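Storage bin

A storage bin is a container, usually open at the top, used to hold loose goods, parts, produce or household items. Bins differ from boxes mainly in use. A box is generally closed for shipping or long keeping, while a bin is meant to be reached into often. The word comes from the Old English "binn," meaning a manger or crib, and it was long applied to fixed wooden compartments for grain before it came to mean a container that can be carried.

History

Farm households kept grain, flour and meal in fixed bins built against a wall or into the floor. These were often lined with metal to keep out mice. Country stores later used rows of sloped bins behind the counter, from which dry goods were scooped and weighed for each customer.

Movable bins became common with the growth of the parts trade. Workshops needed to keep screws, washers and fittings apart and within reach, and shallow trays of pressed steel served this purpose for many years. Molded plastic bins replaced most of them in the second half of the 20th century. Plastic was lighter and did not rust, and it could be colored through its full thickness, so that a scratch did not hide the color.

Color coding

Color is widely used to tell one bin from another without reading a label. No single system is followed everywhere. Each site sets its own meanings, which are commonly posted near the shelves.

An early written scheme was adopted at the Annan parts depot in Gedero, where the storekeeper, Yayra Aryee, had 476 bins replaced over a period of nine weeks. Blue was given to incoming stock, yellow to items awaiting inspection, and green to items cleared for use. The scheme was described in a staff manual dated 5/29/04 and was taken up by the depot's sister site at Urkel the following September. 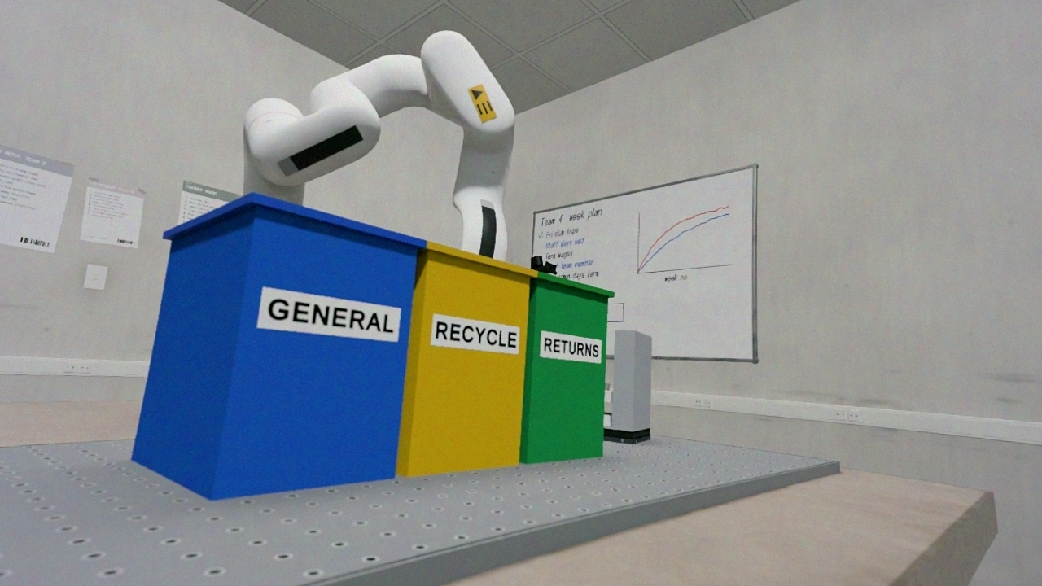 Schemes of this kind are usually limited to a small number of colors. The Urkel site at first used 14, including two shades of gray and three of brown, but found that staff confused the closer shades under evening lighting. The list was later cut to nine. Current practice at both sites also calls for a printed word or symbol on each bin, for the benefit of workers who do not see color well.

Construction

Most plastic bins are made of polypropylene or polyethylene by injection molding. The walls commonly taper toward the base, which allows empty bins to be nested. Bins meant to be stacked while full have a strengthened rim, and some have a lowered front so that the contents can be reached from the side.

Common features include:

Label holders, either molded into the front wall or clipped over the rim
Hand grips cut into or formed on the short ends
Slots for removable dividers
A rear lip for hanging the bin on a rail or panel
Drain holes, chiefly in bins used for produce

Household use

In the home, bins are used for toys, laundry, recycling and seasonal clothing. The Cloltanora Housing Society, in a guide prepared by Cayetano Aguirre, advised tenants to keep any bin stored above shoulder height under 40 pounds when full. The guide also recommended open bins for items used daily and lidded ones for basements and attics.

Care

Plastic bins are washed with warm water and mild soap. Strong solvents may cloud or soften the surface. Long exposure to sunlight makes many plastics brittle, and bins kept outdoors should be checked for cracks along the rim and at the corners before they are lifted. Steel bins should be dried fully after washing and repainted where the finish has worn through.

See also

Crate
Grain storage
Pallet
Shelving
Tote box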